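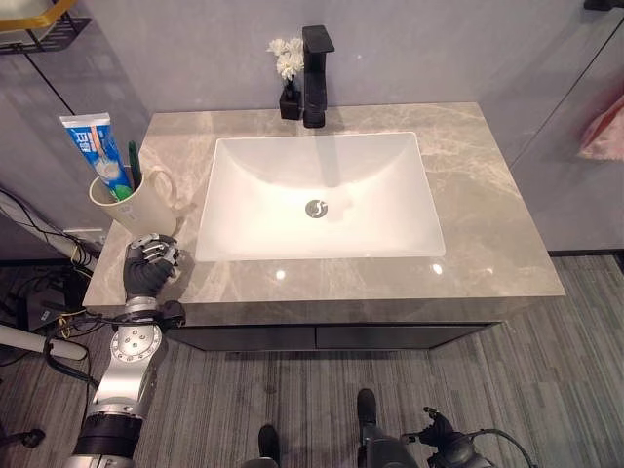 # Bathroom week at Nuvthorpe

Eight days, one vanity, and more toothpaste than any of us expected to handle in a single month! We've been gathering examples for Tresesitz, our learning system for small household jobs, and the bathroom set has been my favorite so far. The kitchen set had drawers and pans and plenty of drama, but a sink counter is a lovely little world of its own. Things are small, they stand close together, and almost everything has to be put back where it came from.

Every example is one short job from start to finish, driven by a person and recorded from the head camera along with the arm and finger positions. We set out to gather 300 of them in this room.

## The mug

The mug with the toothpaste and toothbrush in it is our star object. One job is simply to take hold of it, move it to the other side of the sink and let go. Sounds easy, and for a person it is, but there's a handle on one side and two long things leaning out of the top, so the hand has to come in low and fairly flat. We ask drivers to start with the fingers partly curled – a wide open hand tends to bump the mug before the thumb gets anywhere useful.

The mug stands to the left of the basin with its handle toward the sink, and the left hand goes for the base. We also want plenty of examples with the handle turned toward the wall or straight out at the robot, so please keep turning it between takes. A system that has only ever met one handle direction gets very sure of itself.

The toothpaste leans one way and the brush does its own thing, and we leave them like that. In the first Nuvthorpe batch we straightened everything before each take, and it made for very tidy recordings that didn't teach much. Now the rule is to drop them in and go.

## The counter and the sink

I'm so happy with this countertop. It's a gray marble pattern with soft beige veining, and the polished front picks up bright reflections to the right of the basin, which is just the kind of thing a camera has to learn to live with. Our older practice bench at Tessier was plain white all over, and the system did beautifully on it and then got confused by the first shiny surface it met.

The black faucet throws a strong shadow down the back wall of the white basin. We've kept the lights as they are for one full set, and the next set gets them dimmed. Same jobs, same mug, different shadows.

White flowers in a small square vase stand right beside the faucet. They're part of the test too. None of the jobs asks for them to be moved, and a take where the vase gets knocked over goes into its own folder, labeled and kept. Those are useful examples as well – please don't delete them!

## Where the count stands

We have 79 mug takes checked and labeled, and the target for the mug alone is 100. Checking is done in Jomau, which plays the camera view next to the joint traces so you can scrub through both together. If you're helping with labels, mark the moment of first contact and the moment of release, and leave the rest to the script.

A few notes for anyone driving next:

- Keep each take to one job. Moving the mug and then taking out the brush is two takes.
- Pause for a beat before you reach, so the start is easy to find.
- If you miss the grasp, try again in the same take. Recoveries are gold.
- Say the job out loud before you begin and use your own words for it.

After the mug comes the toothbrush by itself, lifted out and put back in. I've tried it twice, badly, and can't wait to try again. The towel jobs come after that, once the second hand is calibrated.

Posted Wednesday, November 8, 2023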